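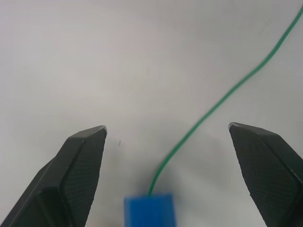

Home Grippers Finger Sets Spares Setup Notes Contact

Tellolus Finger Set, Cross-Hatch Face

We've been running this finger set on our own small-parts cell since February, and it has become my favorite thing in the catalog. It's a matched pair of dark gray wedge fingers with a fine cross-hatched pattern on the inner faces, and for plugs, connectors, little blocks with a lead coming out of them — all the stuff that likes to spin in a smooth jaw — it really holds on! The outer faces are smooth, so you can wipe them in one pass.

The set fits the Prikden two-finger gripper straight out of the bag. For the older Hattar body you'll need the adapter plate, part 408. The fingers themselves are part 400 for either one.

Fitting a pair

Put the arm in its service pose and lock out the cell before you reach in. Open the gripper all the way and undo the screws at the base of each finger. Wipe the seats with a dry cloth. Set the new fingers in with the hatched faces toward each other, and run the screws in by hand until they just touch. Take the cell out of lockout, stand clear, close the gripper slowly on the 12 mm setting block that comes in the bag, then lock out again and snug everything down a little at a time, switching sides as you go. The block squares the faces up for you, and I love how quick this is compared with the old shim method.

If you have a wrist camera, look at the live view when you're done. Both tips should sit at the same height. If one rides higher, the seat probably has grit in it. Take the finger off and wipe again.

Picking parts with a wire

Come down over the body of the part and leave the wire out of the grip. We teach the approach so the wire runs up and away between the fingers, with some slack in it. The part doesn't have to be dead center — with compliance turned on, the Prikden body will settle toward a part that sits nearer one finger. Start with a slow close and speed up once you trust it. A plain, pale tabletop helps the camera a lot with thin colored wires, so keep it clean of lint and clippings.

Looking after them

Brush the hatching with a soft nylon brush at the end of each shift. Skip the wire brush, please! Go along the pattern in both directions and finish with a dry cloth. Look at the tips while you're there. A small chip or a light worn spot at a top corner doesn't hurt a pick made lower on the face, but if you grip with the very tip, swap the pair. Always change both fingers together, then set them on the block again.

What's in the bag

Two fingers, mounting screws, setting block, nylon brush and a printed copy of the steps on this page. Spare screws are part 19.

Stock ships from our Fotaswood shop. Setup questions go to Marlene Sales on the bench team, and she's happy to look at a wrist camera clip if your picks are drifting.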